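Prirnik publishes results of finger pad comparison for hand-held grippers

Soft pads with a slot came out ahead on bedding and towels, while a firmer pad did better on boxes and bottles

Jul 25, 2018

Prirnik, which tests gripping tools for makers and users of robot arms, has published the results of a comparison of four finger pads for two-finger grippers. The work was done with hand-held grippers in furnished homes, and the full report can be had free of charge from the company.

The comparison was paid for jointly by Prirnik and Girkance, a supplier of replacement pads and fittings. Two of the four pads tested are sold by Girkance. The other two came from Luangrath and from Prirnik's own workshop. All four makers' drawings were supplied before the trials began, and no changes to the pads were allowed afterwards.

Testers made 1932 attempts to pick up, move and put down household items. Each attempt was marked as a success, a partial success or a failure by a second person who had not held the tool. Of the total, 699 attempts were with cloth items such as sheets, pillowcases, quilts, towels and folded clothes. The rest were with boxes, bottles, tins, cutlery, books and small toys.

Prapai Nakpan, who led the trials for Prirnik, said: "Most of the pad figures we get sent come from a bench with a clamp and a block of metal. That is fine for finding out when a pad will tear. It does not say much about picking up the corner of a pillowcase. We wanted figures from beds, shelves and kitchen worktops, with people moving at a normal speed."

What was tested

The four pads were fitted in turn to the same type of gripper. Pad A is a plain soft pad. Pad B is a soft pad with a long slot through its upper part, which lets the tip bend. Pad C is the same shape as pad B but made from a firmer mix. Pad D has a ridged face and a stiff backing.

Testers worked with one gripper in each hand. They were given a list of tasks for each room but were not told how to carry them out. Bedroom tasks included straightening a quilt, turning back a sheet, moving a pillow from one end of the bed to the other and folding a towel in half twice. Kitchen tasks included putting tins into a cupboard and taking a spoon out of a drawer.

The trials took place in 17 homes, all of them lived in. Households were asked to leave their rooms as they normally would, and testers used whatever bedding and kitchen goods were already there. Each household was paid for its time.

Results

Pad B had the best results with cloth, succeeding in 79 per cent of attempts. Pad A was second. Testers reported that pad A held thick quilts well but tended to slide off thin cotton when the cloth lay flat on a mattress or mat. Pad B could be pressed down so that the tip bent and gathered a fold.

Pad C gave the best results with boxes, bottles and tins. It was third with cloth. Pad D was the most reliable with cutlery but was last with cloth, and it left pull marks on two knitted items. Prirnik replaced both items and has recorded the damage in the report.

No pad did well with books lying flat. Testers usually had to push the book to the edge of a surface and take hold of it there. Prirnik has listed this as a task for the next round.

Wear was checked after each home. Pad A showed the most wear at the tip. The slotted pads, B and C, were checked for splitting at the ends of the slot, and one pad B was taken out of use after a small split was found. The maker has since been sent the pad.

Danjuma Amadi, product manager at Girkance, said: "One of our pads did well and one of them did badly, and both results are in the report. We will go on selling the ridged pad for cutlery and tools, and we are changing the product sheet so that it no longer suggests it for laundry."

Sleeping mats and flat surfaces

A separate part of the report deals with surfaces. Woven sleeping mats were found on beds in several of the homes, and testers found them harder to work on than a fitted sheet. A mat gives less under the tip of the pad, so there is less room to get beneath a hem. The strips can also catch a stiff pad when it is dragged sideways. Pad B was the only one of the four that testers asked to keep using on mats.
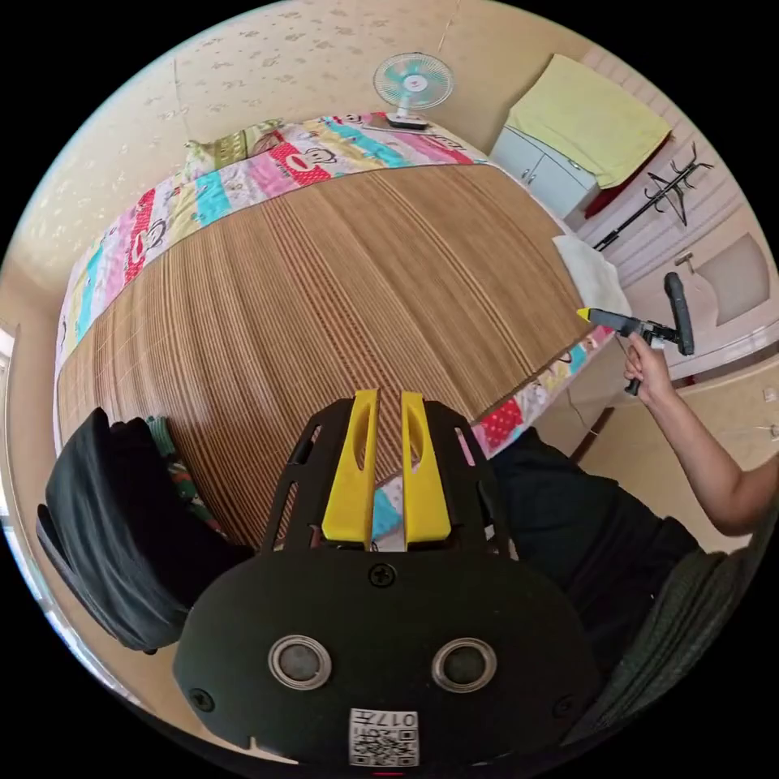
Bedroom trial: one of the hand-held grippers with yellow slotted finger pads, over a woven sleeping mat edged by a patchwork quilt.

Mayuree Ruangrit, one of the testers, said: "With the firm pads I was pushing the quilt away from me more than I was lifting it. With the soft slotted one I could press, close and lift in one go. My wrists were tired at the end of the day whichever pad I had on, and I would like a lighter handle."

Comments on weight and handle shape were made by most of the testers. They are set out in an appendix but were not scored, as the comparison covered pads only.

Next steps

Prirnik will repeat the cloth tasks with the pads mounted on a robot arm, using a controller supplied by Eltance. The aim is to see whether the order of the four pads stays the same when a person's hand is no longer making small corrections. Two closing speeds will be compared. Results are due in February.

Panya Klinhom, an engineer at Eltance, said: "A person feels the cloth slip and closes a bit harder without thinking. The controller has to be told when to do that. I expect all four pads to score lower on the arm, and I would like to know by how much."

Makers who wish to enter a pad for the second round should send drawings and six pairs of pads to Prirnik. Pads must fit the standard two-screw mount. There is no entry fee, but makers must agree to their results being published in full.

The report includes the task list, the scoring sheet and the results for each room. It does not name the households that took part.

Notes to editors

Prirnik tests grippers, pads and hand tools for makers, universities and care providers. It does not sell pads. The pad from its own workshop was made for this comparison and its drawings are included in the report.

Girkance supplies pads, screws and mounts for two-finger grippers. Girkance staff did not take part in the trials or in the scoring.

Press contact: Arnar Briem, Prirnik press office. Printed copies of the report and interviews with the trial team can be arranged on request.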